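四月

朝から雨。洗濯物は昨日のうちに片づけておいたので困りはしないが、膝が重い。膝が重いから雨なのか、雨だから膝が重い気がするのか、このへんはもう信じていない。

レルコーム(Lellcombe)の睡眠講座、最終回の録音を聴き終えた。全部で17回。申し込んだのは冬の、いちばん眠れなかった時期で、あのときの自分なら壺でも買っただろうと思う。講師はゼライナ・エッガー(Seraina Egger)という人で、声はいい。低くて、息継ぎが静かで、途中で何度か本当に寝てしまった。ただ、寝たのは昼の二時で、講座の狙いとは違うはずだ。

エッガーさんの主張をまとめると、人は本来、夜に二度に分けて眠る生き物で、夜中に目が覚めるのは異常ではない、むしろその時間を「第二の夜」として味わえ、ということらしい。昔の人がそうしていたという話は前にもどこかで読んだ。読んだときはなるほどと思ったのに、講座で17回も聞かされると疑わしくなってくる。昔の人は虱にもたかられていたし、歯も抜けていた。昔そうだったからといって、私が午前三時に台所で白湯を飲んでいることが急に上等なものになるわけではない。

それでも試すだけは試した。3週間、枕元に帳面を置いて、目が覚めた時刻と、また寝た時刻を書いた。講座の推奨どおり灯りは暗くし、電話には触らず、「浮かんでくるものを裁かずに見る」というのをやった。浮かんできたのは、町内の回覧板をまだ隣に回していないこと、大学のときに先輩の傘を借りて返していないこと、冷蔵庫の奥の味噌のこと。裁かずに見ろと言われても、味噌は裁くしかないだろう。翌朝見たら表面が茶色くなっていたので、削って使った。

帳面を読み返すと、目が覚めるのはだいたい二時半から四時のあいだで、講座を始める前と何も変わっていない。変わったのは、目が覚めたときに舌打ちをしなくなったことくらいか。これを効果と呼ぶかどうか。妹は電話で「それが効果でしょ」と言う。妹は何にでもすぐ効果を認める。去年はプリルトン(Prilton)の磁気枕に効果を認めて、今年はもう押し入れに入れている。効果があったのになぜ押し入れなのかと訊いたら、効果が出きったのだそうだ。

その流れで、ザルニコ(Zarnico)の腕輪も借りることになった。寝ているあいだの動きと脈を測って、朝になると点数が出る。はじめの朝が71点。よく眠れた気がした日だ。次がほとんど眠れなかった朝で、84点。じっと天井を見ていたのを深い眠りと数えたらしい。それから毎朝、点数を見る前に自分で点をつけて帳面に書き、あとで比べるという意地の悪いことをしている。一致した朝はまだない。妹に言うと、体の声と機械の声は違うからと言う。では私はどちらの声に月々の料金を払うのか。

昼、雨が小降りになったので図書館へ行き、予約していた本を受け取った。レケナ(Requena)とかいう港町の漁師の暮らしを書いた薄い本で、睡眠の話が出てくると聞いて借りたのに、出てくるのは2ページだけだった。漁師は潮に合わせて寝る。夜中に出て、昼に寝て、夕方にまた少し寝る。著者はそれを「自然のリズムとの調和」と書いているが、そのすぐ後に出てくる漁師本人の言葉は「眠い。ずっと眠い」だった。この2ページのために借りた甲斐はあった。書き写しておく。「眠い。ずっと眠い」。

帰りに豆腐と長葱。葱が高い。レジの人が新人らしく、葱を袋に入れるのに難儀していたので、そのままでいいですと言って手に持って帰った。傘と葱で両手がふさがり、鍵を出すのに玄関の前で葱を脇に挟んだ。コートが葱臭い。

夕方、講座の受講者が書き込む掲示板を久しぶりにのぞいた。感謝の言葉が並んでいる。人生が変わった、夜が怖くなくなった、三時の静けさは贈り物です。本当にそうなら結構なことで、水を差す気はない。しかし書き込みの時刻を見ると、みんな三時台なのだ。電話には触るなと講座の第二回で言っていたではないか。贈り物を受け取りながら電話をいじっている。

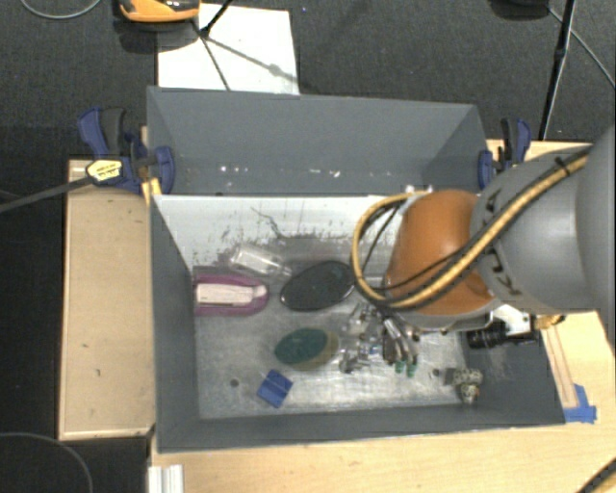

私も一度だけ書き込もうとしたことがある。「第二の夜を味わったあと、翌日の仕事中に眠くなるのはどうしたらいいですか」という、ごく普通の質問だった。書きかけて、似た質問がないか探したら、もうあった。エッガーさんの返事もついていて、「その眠気にも、耳を澄ませてみましょう」。会議中に耳を澄ませたら寝る。この返事に拍手の印が137ついていた。拍手した人たちは会議のない仕事なのだろうか。

そう書いてから思い直して、少し公平になっておく。エッガーさんは、治るとは一度も言わなかった。楽になるかもしれない、見方が変わるかもしれない、と言っただけで、録音を聴き直してもそこは慎重だ。治ると聞いたのは私の耳のほうだろう。冬の私は、誰が何と言っても治ると聞いたと思う。そこに値段がついていたのが気に入らないだけかもしれない。返金の期限は先月で切れている。

医者にも一応行った。春先に、かかりつけの先生に訊いたら、お茶を夕方以降やめてみてはと言われた。そんな簡単なことかと腹が立って、いまだにやめていない。講座には金を払って、ただで言われたことは聞かない。書いていて嫌になってきた。明日からやめる。いや、明日は夕方に客があるので、その次の日から。

夜は湯豆腐。葱は甘かった。高いだけのことはあると言いたくなるが、安いときの葱の味を覚えていないので比べようがない。

腕輪は今夜は外して寝る。充電が切れている。

追記。三時十分。目が覚めた。雨はやんでいる。回覧板、まだ回していない。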